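Ticket 245: Carpet in second floor meeting room, static and loose fibers
Status: Closed
Opened by: Nusrat Sandhu
Assigned to: Tarmo Strazds
Site: Lunero, Hayat building
Opened: July 8, 2025

Nusrat Sandhu wrote:
We are getting shocks off the door handle in the second floor meeting room. It started after the furniture was moved out for the refit. Two people have mentioned it to me and I've had it myself. The carpet is also shedding along the window side, and you come out with bits on your socks if you've had your shoes off, which Danish has because he was on the floor doing the cable covers. Can someone look before the new tables come? I don't want to put them down and then have to lift them again.

Tarmo Strazds wrote:
Is it the whole room or just by the door? And has anyone put anything on the carpet, cleaner or spray or powder? Also need to know if the humidifier in the hall closet is running. It should read between 40 and 50 on the display.

Nusrat Sandhu wrote:
Worst by the door. The humidifier was off at the wall. I turned it on and it went straight to a red light, so I filled the tank and now it's green. The display says 31. I don't know about sprays, I'll ask Danish.

Danish Usmani wrote:
Nothing sprayed by me. The Virnum cleaners did the room in January with the machine and as far as I know it's only been vacuumed since. The shedding is one seam, 95 inches long by my tape, parallel to the windows. Everywhere else the pile is tight. I pulled on it in a few spots away from the seam and got nothing.

Tarmo Strazds wrote:
Those are two separate problems then. The shocks are dry air and whatever is being dragged over the floor. The seam is a glue problem. Please don't vacuum over the seam for now, the brush will open it up more. If you have to clean there, use the hose with no head on it.

I went up this afternoon with the meter and the seam roller. Notes are below so Kam-wah can pick this up while I'm at the other site.

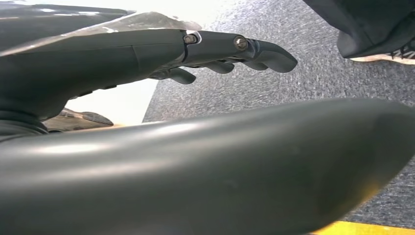 The carpet is the same gray speckled one we have in the corridor, so there should be offcuts in the basement cage if we need a patch. I checked the label on the roll down there and it says Delton, no color name, only a batch sticker that has mostly rubbed off. The speckle hides small joins well, which helps us. On the static, thin plastic sheeting like the clear piece lying over the dark hand is a usual suspect in a room with synthetic carpet, so I'd like any sheeting and bubble wrap picked up and bagged before we test again. Bag it in paper sacks if you can find them. Pulling plastic off plastic just charges everything up again.

Readings with the humidifier on for three hours: 36 percent by the door, 34 by the windows. Still too low. I left it on the high setting.

Seam: lifted at one end only. I cut back the loose threads flush with the pile, did not pull any. Taped both sides so people step over it.

Kam-wah Fang wrote:
Picked up. Room was at 43 percent this morning. I walked the length of it several times in rubber soles and touched the handle each time, no shock. Tried again in wool socks and got one small one. Sheeting has gone out to recycling, along with the wrap from the chairs.

Seam adhesive is out of date, the tube in the cage had gone hard. Ordered two from the usual supplier, $85 with delivery. Kiros, can you approve?

Kiros Woldemariam wrote:
Approved. Does the room need to be closed?

Kam-wah Fang wrote:
Not the whole room. Just keep people off the window side until the glue has had a full night. I'll move the tape out a bit so it's obvious.

Nusrat Sandhu wrote:
The tape was up when I came in and someone had put a box on it. I moved the box to the hall. Please can we get a sign?

Kam-wah Fang wrote:
Sign is on the door. Adhesive came. Did the seam from the lifted end, worked in short lengths with the roller, weighted it with the spare paving slabs wrapped in a towel. Slabs come off tomorrow after ten.

Kam-wah Fang wrote:
Slabs off. Seam is flat and doesn't lift with a fingernail. There is one thread standing up near the far end that I trimmed. No patch needed, offcuts are back in the cage.

Danish Usmani wrote:
Ran the vacuum over it with the brush turned off. Nothing in the bin except ordinary dust. Humidifier says 45.

Nusrat Sandhu wrote:
No shocks for a few days now. Who fills the tank? It was nearly empty again.

Tarmo Strazds wrote:
Added to the weekly round along with the plants. If the light goes red in between, anybody can fill it, cold tap water up to the line. Closing this. Reopen if the seam moves once the tables are in.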